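Vinia Adds Folding Board and Sorting Trays to Nedummont Club Chess Line

Equipment supplier Vinia will add a folding chessboard with two sorting trays to its Nedummont club line in March. The set is intended for schools, libraries and evening clubs that put boards out and clear them away more than once a day.

The catalog number is 3183. The set consists of a hinged board, a full complement of black and white pieces, one yellow tray and one white tray. The board has a dark border, printed coordinates, and squares in cream and reddish brown. It folds along the center line for storage. The packed set weighs 2 kilograms, and the first production run is 440 sets.

"Clubs asked for a fixed place for each color during setup and pack-up," said Marlene Leite, product manager at Vinia. "Black goes in the yellow tray and white goes in the white tray. We kept the trays shallow so that a pawn is as easy to pick out as a king." 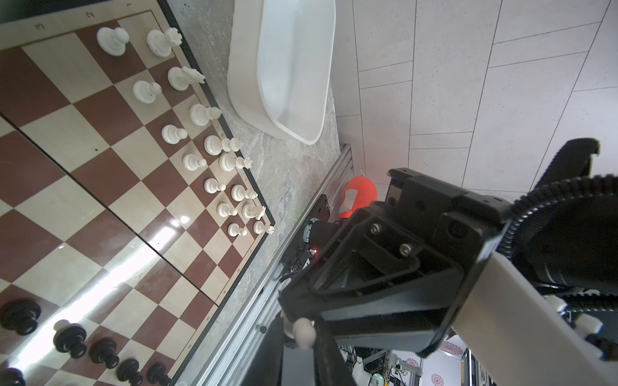
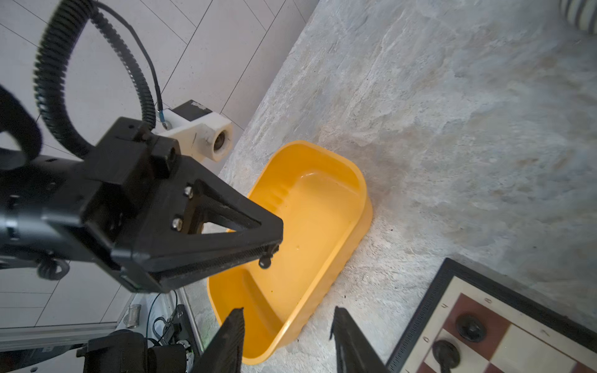
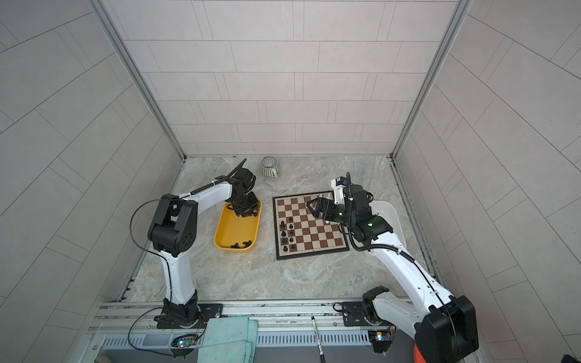
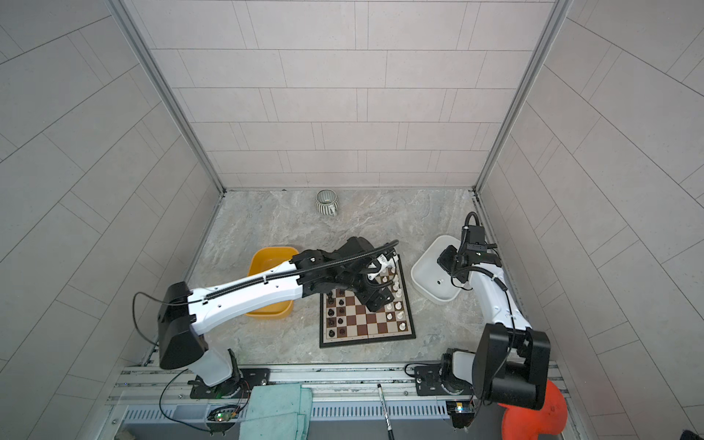
Chess: Boards and Storage

Both trays are molded plastic with rounded corners and a raised rim. They can be wiped clean with a damp cloth and mild soap. The board should be wiped with a dry cloth only and stored folded, away from direct heat.

Vinia recommends placing one tray on each side of the board. Rooks are set on the corners first, followed by the remaining back-rank pieces and then the pawns. For pack-up the order is reversed. Captured pieces may be placed in the tray of their own color during play.

Replacement trays and single pieces will be sold separately through Lins, the distributor for the Nedummont line. Spare pieces are matched to the set by height and base diameter. Clubs that own the earlier Vinik board can order the trays alone.

The board hinge is covered by a warranty of 5 years. Orders from schools should include the catalog number and a delivery contact.

"Existing customers do not need to replace their pieces," said Thaís Moura, who manages club accounts at Lins. "The square size has not changed."

Press contact: Marlene Leite, Vinia | © Vinia. All rights reserved. | Back to top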